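Gasta Produce Demos: README

Hi, and thanks for downloading this. I put the set together at Bovville, where we have a bench, two arms and a lot of artificial produce, and I wanted to write the notes I always wish other people wrote. If you only want the file layout, skip down to "What you get".

What the task is

A person drives both arms by remote control and moves artificial fruit and vegetables in and out of wooden crates. The robot copies the driver, we record everything, and the recordings are what a policy gets trained on later. There are 300 demonstrations in this release. I drove 100 of them myself (you'll be able to tell which, I'm the slow one) and the rest were split among the other drivers in the lab.

We used Pleltico for the control side. It's our own in-house teleop package, and it maps your wrist motion straight to the arm with a scaling factor you can change on the fly. I left the scaling alone for most episodes. Where a driver did change it, the change is logged, so please don't assume a big hand motion always means a big arm motion!

The cameras

You get a head view and a wrist view for every episode. Start with the head view if you're new to the set, it's so much easier to follow. The wrist view is where the good stuff is for contact, though, and it's also the one people write to me about. You get a lot of gripper and not a lot of world, and sometimes a finger goes right across the middle of everything.

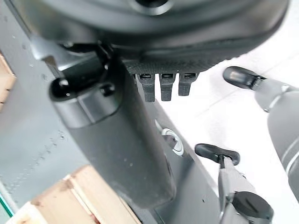 One early user wrote back that they had thrown out the wrist stream completely, trained on the head view alone, and got a policy that reached for the right crate and then closed its hand a little too high, over and over. They put the wrist stream back in at half resolution and said the grasps got better overnight. They also asked for a mask of the gripper, so the model doesn't waste effort on pixels that belong to the robot.

Fair request. I've started on the masks and they'll be in the next version. In the meantime, cropping the top of the wrist view is a decent shortcut, and half resolution seems fine to me too.

How we taught it

I tried two ways of showing the robot what to do. The first was by hand: you switch the arm to its soft mode, take hold of it and walk it through the motion. It's lovely for teaching a single reach, and new drivers pick it up in minutes, but your own arms end up all over the head view and you can't really work both sides at once. So the by-hand episodes are in their own folder, and I wouldn't mix them in unless you have a plan for that.

The second way was remote control, and that's the main set. It takes longer to get good at. You have no feeling in your fingers, so you end up judging the squeeze by eye, and the grapes are the hardest thing we own. They swing. If you lift quickly they keep moving after the hand has stopped, and then you're waiting for them to settle before you can lower them. I told drivers to go ahead and wait, so there are pauses in the grape episodes. Please leave them in, at least for a first run. I trimmed them once for a test and the policy dropped things early.

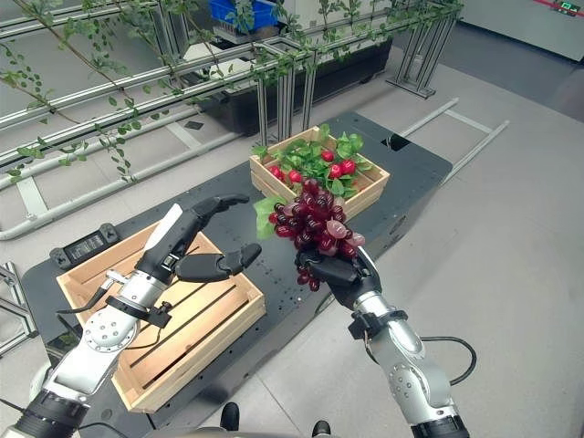
Grapes in the right hand, left hand open over the empty crate.

What you get

demos/remote: the main set, one folder per episode
demos/by_hand: the soft mode episodes
video: head and wrist, same episode numbers as above
actions: joint targets and hand commands from Pleltico
notes: whatever the driver typed after the episode, typos included

Failed attempts are in there too, marked "fail" in the notes. I'd keep them. Some are a clean grasp with a bad release, and that's useful if you're training the two parts separately.

Known problems

The clocks on the two video streams drift a bit in long episodes. The script called align fixes it, but run it before you resize anything.

In 6 episodes the driver let go of the controls before the recording stopped, so the last stretch of actions is junk. They're listed in notes/short_list.

Lighting changes between morning and afternoon sessions. I haven't corrected for it and I don't plan to.

Using it

Anything that reads the Cardoso episode format will open these files. That's the format our lab settled on last August, and the loader is in tools. Free for research and teaching. If you train something on it, I'd love to see the results, especially if you get the grapes into a crate without a swing.

Bug reports go in the tracker. Put the episode number in the title, please!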